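Burnham yard - used vehicle intake and workshop walk-round
Done by: Stavros Kyriakidis
With: Natália Bettencourt (sales), Rui Simões (workshop)
Started 7.30 am, rain on and off
Key: OK / FIX / N/A

FRONT LOT

Driveway and kerb clear for customers - OK. Trade-in ute parked over the footpath again, moved while we were there.

Price cards in every windscreen - FIX. Two hatchbacks at the back row with none. Natália printing.

Tyres on display stock, tread and pressure - FIX. Silver wagon, left rear well down to the markers. Not to go on a test drive untill replaced. Rest OK.

Test drive plates, both sets signed in - OK. Log book messy but complete.

Keys in cabinet, cabinet locked - FIX. Locked, yes. Spare key hanging on the hook beside it, no.

SHOWROOM

Exits clear - OK. Brochure stand moved from side door since last time, good.

Extinguishers, tag and pin - OK at desk. FIX at coffee area, tag out of date. Rui to ring.

Floor dry at entry - FIX. Mat soaked and curling at one corner. Need a heavier one.

Finance desk, customer files put away - FIX. Licence copies left on the desk overnight. Told Aníbal, he knows.

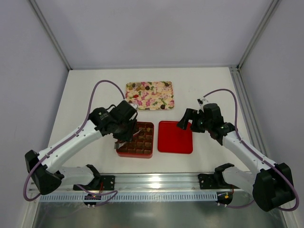 Two arms on the rail, red tray under the left gripper.

WORKSHOP

Hoist 1, arms and locks - OK.

Hoist 2 - FIX. Slow to lock on the right side, had to bump it twice. Tagged out. Natero booked for service, no date yet. Nothing goes up on it, not even for a quick look.

Jack stands, 4 pairs - OK. One has bent pin, binned the pin, new one fitted.

Oil and coolant in bunded area - FIX. Drum sitting outside the bund by the roller door. Empty but still.

Battery charging bay, fan working - OK. Noisy.

Eyewash station - FIX. Bottle expires November. Order now, last lot took ages.

Compressor drained - OK. Rui does it at close.

Exhaust hose - split at the cuff, taped. Tape is not a repair. FIX.

DETAIL BAY

Chemicals labelled - FIX. Spray bottle with no label, smelled like degreaser. Tipped out properly.

Power leads tested and tagged - OK except the vac. Vac pulled.

Drain grate - OK, leaves cleared.

PAPERWORK

Roadworthy or inspection sheet for each car on the lot - checked 30, 4 not in the folder. Natália thinks they're in Valter's tray. Valter, pls look today.

Recall check printed and attached - FIX for the same 4.

Speed sign at the gate - faded, cant read it from the road. FIX.

Next walk-round after hoist 2 is signed off. Valter has a copy, second copy on the board by the kettle.

S.K.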